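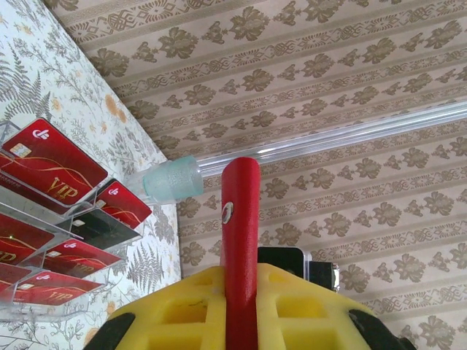
Every few months somebody sends me an article saying loyalty programs are the smartest money a household can make. The latest came from Fengying Hao, who is a good friend and a terrible influence, and it claimed that a careful shopper "earns" hundreds a year by handing over a card at the register. So I dug out my own cards and did the math.

I'll start with the grocery one, from Skiltness. You get a point for every dollar, and when you hit a certain level you get a coupon. Fine. But the coupon runs out at the end of the month, and it only works on a basket over 84 dollars. I live with one other person and a cat. We don't spend 84 dollars in one go unless I am buying things to make the coupon work, and I have done that more than once. I have the cocktail onions to prove it.

Then there's the coffee card. Buy 12, get one free. I drank those 12 coffees over one November, most of them on mornings when I would have been fine with the pot at home. The free one tasted the same as the rest.

Kastix is the pharmacy, and their card bothers me most. The shelf tag shows two prices, one for members and one for everybody else. I'd love to know what the price was before there were members. I asked at the counter and got a very nice smile. My cousin Kayode Bassey used to work in retail pricing (a different chain, and years ago) and he told me the member price at his place was simply the old price with a new sign over it. Maybe Kastix does it differently. I'd want to see the receipts.

My total for the year, counting every coupon I used on things I would have bought anyway, was 37 dollars. When I counted the way the article does, with every "you saved" line at the bottom of every receipt, I got a much prettier number and no extra money in the bank.

Fengying says I'm missing the point and that I should pick one program and stick to it. She could be right. She also owns an air fryer she got with points and has never plugged in.

I've kept the Skiltness card for now, mainly for the gas discount, which at least comes off something I have to buy. Kastix keeps emailing to say I have 94 points left. I've read their terms twice and I still can't work out what a point is worth. If any of you know, leave a comment, and please show your math.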